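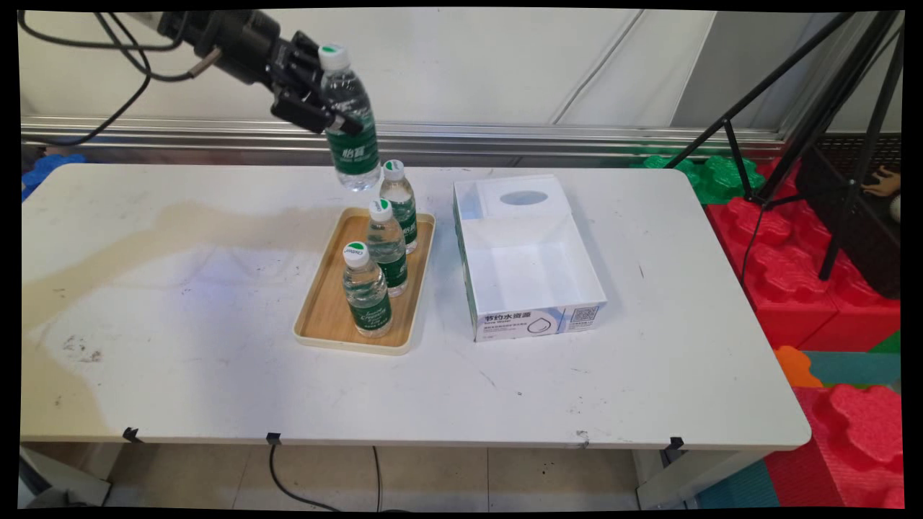
Chapter 6
Evaluating a Packaged Handling Kit

A handling kit is a set of parts sold together so that a buyer can put a robot to work without designing the installation from the beginning. The task considered in this chapter is a modest one: bottles of drinking water are moved between a tray and an open cardboard box on a single table. A clear bottle gripped just below its cap, as the arm is holding one over the back edge of the table, hangs from its upper part and may lean a little, and the designer must allow for that lean when deciding how much space to leave around each resting place. The kit under review is the Cudel, supplied by Verbruggen, and it will serve as the main case until the end of Part Two.

The chapter has two aims. The first is to show how a supplier's offer should be read. The second is to set out a method of trial that a small firm can carry out with its own staff and its own goods. Students who have completed Chapter 5 will already know the terms payload, reach and cycle time, and these are used here without further definition.

Suppliers commonly describe a kit by its best performance. The Cudel offer, for instance, states a cycle of 6 seconds for a single pick and place, measured with a rigid block. A filled plastic bottle is a different object. Its walls give way under pressure, its contents move, and its surface may be smooth in one place and ribbed in another. The buyer should therefore ask which object was used in the supplier's test, how far it was carried, and whether the time includes the return of the arm.
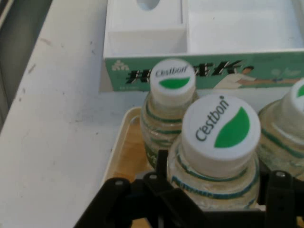
The spacing of the goods deserves equal care. Fingers need room on both sides of an object before they can close, and a neighbouring bottle may take up that room. In the trial reported by Maeng and Seo for the packing firm Vorkia, 58 picks were attempted over one morning in February, and 16 of them required a second approach. Kyung-hwa Maeng attributed most of these to close spacing on the tray. Joon-young Seo gave greater weight to the order in which the bottles were taken – a matter that the kit leaves to the user.

Section 6.1 examines the contents of the kit and the terms of service. Section 6.2 compares it with the Prundis, a cheaper product with a narrower grip. Section 6.3 sets out the trial procedure, for which 30 minutes of table time should be reserved.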